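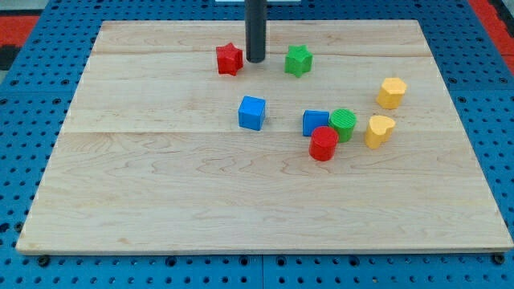
The pusher rod over the maple board, blocks out and ready to be shoved around.

So I spent most of last weekend comparing two arm controllers, and my back is letting me know about it. If you read the May post you know I'd been running everything on the Korkon box that came with the arm, and that I'd been grumbling about it ever since. Well, the Lehtinen controller finally showed up (it was on backorder forever), and I cleared off the pegboard table and put the two of them through the same job.

The job is pushing. No fingers, no suction, just a plain black rod pointing straight down and a bunch of colored blocks on a wood board. Stars, cubes, cylinders, a hexagon and a heart, two of each color. I tell the arm "red star next to the green star" and it has to nudge the thing over there without plowing through everybody else. It sounds easy and it is so not easy! A cube will go where you push it if you hit the middle of a face, and then you catch a corner and off it spins. The stars are worse. I love the stars but they are awful.

I did 22 pushes with each controller, same start layout as close as I could get it by hand. The Korkon landed the block where I wanted it 14 times. The Lehtinen got 21. I was expecting it to be better, but come on! I went back and ran the Korkon again in case I'd messed up a setting, and got 15, so no, that's just how it is.

Most of the difference is in how they handle slow moves. The Korkon has this little stutter when you ask it to creep, and you can hear it, a sort of tick tick tick, and every tick is a tiny kick to the block. The Lehtinen just glides. The one it missed was a cylinder jammed up against another cylinder, and I'm not sure I could have done that one with my own finger.

Now the bad part. Setup on the Lehtinen took me an entire evening. The manual assumes you own their arm, and I don't, I have the Cletetti, so I had to work out the joint order myself (joints 2 and 3 were swapped, which made for an exciting first power-up). The desktop software also wants to update every single time you open it. The Korkon, for all my complaining, was plugged in and moving before my coffee was done.

Oh, and somebody asked in the comments about the gripper I used to have on there, the Grernanent one. I took it off. It's a perfectly good gripper for picking things up, but the fingers were wider than my blocks and I kept knocking over the neighbors. The rod is skinny and round so it doesn't matter which way the wrist is turned, and that's one less thing for me to get wrong.

Next up I want to leave the Lehtinen running for 3,000 pushes and see if it drifts. I'll post the numbers when I have them.

Posted 1st February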